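Minutes of the Drenthorpe craft stall meeting, December 17, 2019

I'm doing the minutes again, so forgive the waffle! We began with the jewellery display. Everyone likes the Moleda tray (pale wood, low sides, round dowel handle across the top) and we agreed it should go at the front of the table, handle and all.

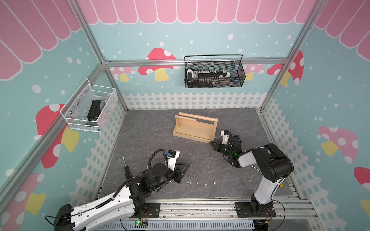
Partanen wondered whether it was a bit plain for the money, and asked if a strip of dark felt in the bottom would help the earrings show up. Agreed, felt to be bought, £2 at most.

Next, bracelets. I'm all for hanging them over wood instead of laying them flat – they catch the light so nicely, especially the thin gold chains – and we had a long, happy chat about how many is too many.
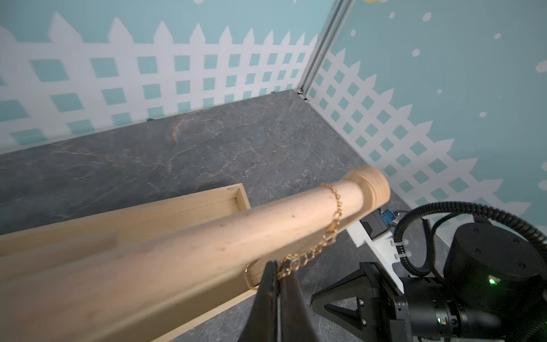

We settled on one chain per rod for the good pieces, with the rest kept back in the drawer. Stock stands at 82 bracelets and nearly 300 pairs of earrings, so there's plenty to top up with. Price labels are still to come from Avov. Next meeting in March, and I'll bring the biscuits.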